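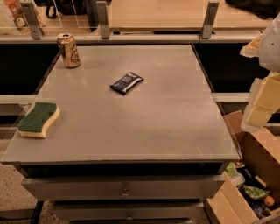
Drinks can, snack bar and sponge on the cabinet top, with the grocery box beside it.

Thu 14 November

The new version of Curkus came out this morning, and I've spent most of the day over at Hastau watching people try it, so forgive me if this is a bit breathless. I've written about the tidying software a few times now (mostly grumbling, I know) and I think this is the first release where I went home wanting to tell someone about it.

For anyone who missed my piece in June, Curkus is the planning layer that sits between "put the shopping away" and the arm moving. It takes what the cameras report, decides which thing to pick up next and where it should go, and passes that down to the motion controller. The old version made its whole plan at the start and stuck to it like a stubborn uncle with a road map. If you nudged a can while it was busy with something else, it would carry on reaching for the place where the can used to be, close on thin air, and then report the job done. I saw it do that in June and so did a roomful of visitors.

Version 4 throws that out. It plans a step or two ahead, looks again, and plans again. Min-kyu Ryu, who wrote most of the new part, told me the hard bit was stopping it from dithering. "Every fresh look moves things by a few millimetres, even when nothing has moved," he said. "So the first builds changed their mind constantly. It would start towards the sponge, decide the can was now the better choice, turn round, then decide on the sponge again. We had one run where it did that until lunch."

The cure was to make changing its mind cost something. Once Curkus has picked a target it needs a decent reason to drop it, and a small wobble in the camera's guess no longer counts. There's a single setting for how stubborn it should be, which goes up to 10, and it ships at 8. Min-kyu reckons most people will never touch it. I give it a week before somebody sets it to nought to see what happens.

The other big change is in how it handles awkward shapes, and that's where the sponge comes in. A drinks can standing upright is about as friendly as an object gets – it's round, so you can come at it from any side. A snack bar lying flat is much less friendly, as there's hardly any height to get hold of, and the shiny wrapper throws off the depth reading. And a sponge with a wavy outline is a proper nuisance. The old grasp finder wanted two nice parallel sides and would sulk if it couldn't have them. The new one scores lots of possible grips against the outline it can see and keeps the best few in its pocket, so if the arm can't reach the first without knocking into something, it has another to try straight away. No going back to the beginning!

An open can gets its own treatment too, which made me laugh a bit, but it's sensible. If the perception side thinks the tab is up, the planner assumes there may be something left inside and keeps the can upright all the way across. That means slower turns and fewer routes to choose from. You can switch it off, though I can't imagine wanting to in my own kitchen.

Then there's the box. I'd honestly expected the cabinet top to be the showpiece, but Chang-ho Cho, who looks after testing at Hastau, was far keener to talk about cardboard. Things spaced out on a flat metal top are the warm-up, he said, and a box full of shopping is where software like this usually comes unstuck. You've got bottles, a crumpled bag lying over the top of things, fruit peeping out beside it, and flaps throwing shadows across the lot. Curkus used to treat anything in shadow as a hole. It now marks those patches as "don't know" and either goes for something it's surer of or asks for a look from a different angle. Chang-ho showed me the map it draws on screen, with the unsure bits in purple, and there was an awful lot of purple at first. It shrank as the run went on, which was oddly soothing to watch.

They've put together a set of 104 test layouts, and they're being released along with the software so that other teams can run the same ones. Each is a plain text file saying what goes where, and you can load it into the simulator or lay it out by hand with real groceries. Chang-ho wants people to send in layouts that break it. He's not being modest, he really does want them, and there's an address in the release notes.

I did ask about scores and didn't get any. The team would like outside groups to run the set first, and I can see why, but I'd still have liked a number to wave at you. What I can say is that I watched for a good long afternoon and it wasn't perfect. It got itself into a muddle over the clear glass screens along the counter, where reflections seem to turn up as objects that aren't there. Min-kyu pulled a face and wrote it down. For now the advice is to draw a keep-out zone round any glass by hand, and there's a little tool for that in the settings page.

Upgrading should be fairly painless if you're on the last version. Old task files still load, but the logging format has changed, so any scripts you've written to read the logs will need a tweak. The Brino replay viewer already understands the new logs – you can scrub back to any decision and see which choices it turned down and what each one would have cost. I think I'd have been glad of that viewer years ago, back when my only debugging method was standing next to an arm and frowning at it.

Tapsell, who pay for a fair chunk of the work, want the next release to deal with drawers. Opening one is mostly a control problem, according to Min-kyu, but deciding when to open it, and what you're going to do with the thing you're already holding, is planning through and through. He has a rough version on a branch and wouldn't let me see it. I asked twice.

The download is up now, with the layouts as a separate file. If you try it on something peculiar, drop me a line and tell me how it got on. I'm especially after stories about spoons.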